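Malline Tabletop Arm, Setup and Use Guide
Section 6: Sorting Loose Produce into a Container

Revised May 30, 2024
Applies to: Malline arm with Tisard two-finger gripper, Kettler task software

6.1 Purpose of this section

Section 6 covers setup of the produce sorting chore, in which the arm picks loose fruit and vegetables from a table and places them in an open box. The chore is rated Supervised in the chore table (Section 2.4). An adult must be in the room while it runs.

Read the limits in 6.2 before planning any use of this chore. Sorting produce is simple for a person and only partly solved for a machine. The arm can clear a small group of firm, separated items from a table. It can't unpack a grocery bag, judge ripeness, or handle items in a net, a clamshell, or a paper sack. Users who need any of these should not expect the current software to provide them.

6.2 What the chore can and cannot do

Supported:
Firm round items such as mandarin oranges, lemons, limes, and small apples.
Small smooth items such as cherry tomatoes, at the Soft force setting only.
Open containers with rigid walls and a flat bottom.

Supported with reduced reliability:
Items touching each other. The gripper needs clearance on two sides, and a neighbor may be pushed when the fingers close.
Items that roll when touched.
Items resting against the wall of the container.

Not supported:
Berries, grapes on the stem, peeled or cut fruit, eggs.
Items heavier than 300 grams.
Soft bags, string bags, and containers with a lid or a fold-down handle.

NOTE: The software identifies items by shape and color. It does not detect bruising or mold. Inspect produce before and after the chore.

6.3 Preparing the table

1. Place the table on a level floor. Lock the casters if the table has them.

2. Clear the working area. The working area is 700 mm wide and extends forward from the arm base. Items outside it are ignored by the task software but can still be struck by the elbow.

3. Lay the tablecloth flat, if one is used. A fabric cloth slows rolling and is preferred to a bare glossy surface. Tape or clamp the cloth at the corners so that a low pinch does not pull it along with the item.

4. Set the container at the far side of the working area with a long side facing the produce. The wall height must not exceed 200 mm.

5. Place the produce between the container and the arm base. Leave a finger's width between items where possible.

6. Remove cans, glassware, and cups from the table or move them past the end of the working area.

CAUTION: Do not place the container on a folded cloth or on a stack of other items. A container that tips during a release will not be detected.

6.4 Recording a hand demonstration

The Kettler software includes a general produce routine. If the general routine fails on your items, record a hand demonstration with the handheld trainer grippers. A demonstration gives the software an approach angle and a closing width for each item type. It does not guarantee that the arm will repeat the motion.

1. Charge and pair the handheld grippers as described in Section 4.

2. Check that the foam pads on both jaws are seated and clean. Replace a pad that is torn or has hardened.

3. Stand at the near side of the table. Keep the second gripper clear of the item being picked.

4. Select Record on the control panel and wait for the tone.

5. Bring the open jaws to the item. Place one pad on each side and close until the item is held without visible flattening. 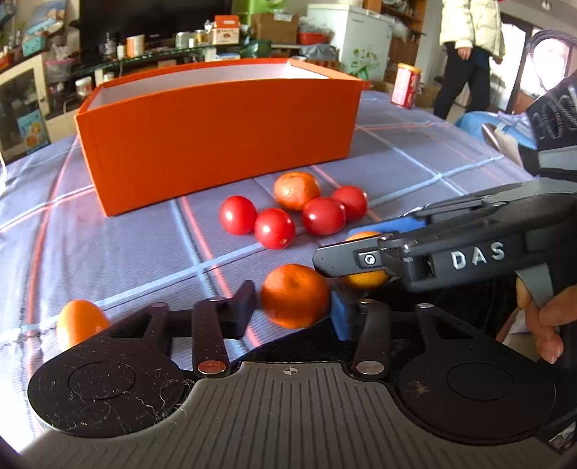 Figure 6-1. Closing on a mandarin, with one foam pad above the fruit and one below.

6. Lift straight up until the item is higher than the container wall. Do not drag the item over the cloth.

7. Move over the container, lower the item inside the walls, and open the jaws. Releasing from above the rim is recorded as a drop, and the arm will repeat it as a drop.

8. Return the jaws to the starting position and select Stop.

9. Repeat steps 4 through 8 for each item type. Record at least 3 complete picks per type. Change the position of the item each time.

NOTE: Discard any recording in which the item slipped or was picked up a second time. The software treats a corrected grasp as part of the intended motion.

6.5 Grip force

Grip force is selected by item type and not by individual item. If two types are mixed on the table, assign each one separately under Item Settings.

Soft: cherry tomatoes, ripe apricots, and other thin-skinned items.
Medium: mandarin oranges and small firm pears.
Firm: lemons, limes, and small firm apples.

Begin one setting lower than listed when the produce is very ripe. A mandarin with a loose peel can rotate inside the grip at Medium. Increasing the force does not correct this. Lower the closing speed instead.

CAUTION: At the Firm setting the gripper will split a cherry tomato. Confirm the item assignment before the first run after any software update.

6.6 Running the chore

1. Select Chores, then Produce to Container.

2. Check the outlined items on the control panel screen. Each item to be picked must have its own outline. If two touching items share one outline, separate them by hand and select Refresh.

3. Confirm the container outline. It must follow the inside of the rim. A container with a light interior and a colored exterior is usually found without adjustment. Clear plastic containers often require manual marking (Section 5.7).

4. Keep hands out of the working area and select Start.

5. Watch the first pick. Select Pause if the fingers contact the table, the container wall, or a second item.

6. When the panel reports Complete, check the table for items left behind. Complete means that no further outlined items were found. It does not confirm that every item is in the container.

WARNING: Pinch hazard. Do not reach for a rolling item while the arm is moving. Select Pause and wait for the amber light.

6.7 Expected performance

The arm is slower than a person at this chore, and it will remain slower at every speed setting offered. The time per item depends mainly on how many attempts are needed. Separated mandarins on cloth normally need one attempt. Tomatoes in contact with larger fruit commonly need two or more, and the arm may give up on an item after the third attempt and leave it in place.

Performance drops when the lighting changes during a run. Direct sun through a window produces bright highlights on glossy skins, and the position estimate for the item may shift toward the highlight. Close the curtain or turn the table before recording or running.

Performance also drops when the setup differs from the recorded one. A new tablecloth with a strong pattern, a different container, or a higher table each count as a change. Run the chore once under close supervision after any such change. Record new demonstrations if more than one item is missed.

6.8 Troubleshooting

Item is pushed away before the fingers close.
The approach is too low or the item is touching a neighbor. Separate the items. If the fault continues, record new demonstrations with a steeper approach.

Item is lifted and then dropped.
Check the pads for juice, wax, or lint. Wipe with a damp cloth and dry fully. Check the force setting.

Arm stops above the container and does not release.
The container outline has been lost. Check that the container has not moved, then select Refresh.

Tablecloth moves with the item.
The lower finger is catching the fabric. Secure the cloth and raise the table height value by one step.

Panel shows "No items" with produce on the table.
Check the working area limits and the lighting. Items close in color to the cloth may need manual marking.

6.9 Cleaning after use

1. Power down the arm and wait for the status light to go out.

2. Remove the foam pads and wash them in warm water with Gastora pad cleaner or unscented dish soap. Do not use bleach.

3. Wipe the fingers and linkage with a dry cloth. Remove lint from the round joint covers with a soft brush.

4. Let the pads air dry before refitting. Store spare pads flat.

Continue to Section 7 for dish rack loading. That chore is offered as a preview and must not be used with glass or ceramic items.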